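Two grippers, one arm, and a lot of brochure talk

18 November 2020

I've had the Skoter two-finger gripper on the bench since August and I still can't decide whether I like it or whether I'm just tired of the one it was supposed to replace. People keep emailing me to ask, so I'm writing up what I have. If you want a winner you may be disappointed.

Some background for anyone new. I do small-batch kitting work, mostly odd-shaped stuff going from a table into bins, and I test gear on the side because I got burned once by a reseller demo and would like not to be burned again. The old gripper is a Bramico, also two fingers. It's slow and it whines. It has also never once surprised me, and I didn't know how much I valued that until I took it off.

What the Skoter people promise

The sheet says adaptive force. I asked Leonilde Serrano, who sold me the thing, what it was adapting to. She was decent about it and sent me to Unai Montes in support, who told me it reads motor current and eases off when the current climbs. Fine. Plenty of grippers do that. My Bramico does that, and the manual spends one dull paragraph on it and gives it no name at all.

The other promise is "no tuning required for common household objects." I would like to meet the person who decided what a common household object is. Zeyu Ren, who shares the shop with me and has more patience, suggested I stop complaining and just run it on a pile of junk. So I did.

The test, such as it was

Same arm and same table for both, with the stock fingers left on. I bought a Dresudside camera mount for this and then hardly used it, because I got better results typing in the positions by hand. I picked things up and put them in a bin, 448 attempts over the whole run, split evenly between the grippers. Fruit, small hand tools, a few balls, some boxes. I wrote down a failure any time the object wasn't in the bin at the end. I didn't give half credit.

The Skoter failed 68 times. The Bramico failed fewer, and I'm not printing that number because I swapped its finger pads partway through and that muddies it. Custódio Torres read a draft of this and said I should throw out the whole comparison on those grounds. He may be right. I'm keeping it because it's still more than the brochure gives you.

Where it went wrong

Tools were fine. Anything with a handle was fine, as long as I lined the fingers up across the handle and didn't ask the controller to work out the angle. Boxes were boring, in a good way.

Round things were the trouble, small ones most of all. The fingers are angular and they come straight down, so if your height is a hair off you end up sitting on top of the ball with the tips on its crown, and from there closing does you no good. With the Bramico I set the height once and forgot about it. On the Skoter I changed it 3 times in one afternoon and was still fussing when I went home. 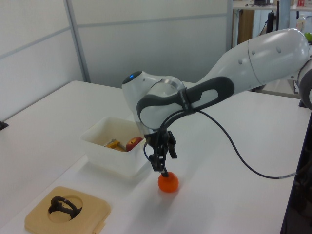
Cables, and other things I hold against it

The cable is too long. I know, everyone says that about every cable, but on this arm it leaves the wrist and lies across the table in a big lazy curve, right through space I'd like to use. You can tie it up. Then it tugs when the wrist turns, and you untie it again. Fernanda Matos routes hers along the arm with cloth tape and says she's had no trouble, though her arm spends its life going up and down and hardly ever rotates.

The controller software comes from Ortner and I have less to grumble about there. It starts quickly and the stop button on the screen stops the arm right away. What bothers me is the status message. It says "grasp complete" when the fingers stop moving. To my mind a grasp is complete when there is something in it, and I spent almost an hour early on hunting a bug that was really just that message being cheerful.

Would I buy it again

For tools and boxes, maybe, if the price came down. For fruit and anything round, no, unless you have a depth sensor you trust or you enjoy nudging a height value up and down all day. Unai says a firmware update will change how it handles the last bit of the descent. I've heard that sentence from other companies. When the update shows up I'll load it and run the round stuff again, same table, and with 2 fresh sets of pads so Custódio can't complain.

Until then the Bramico goes back on for paying work.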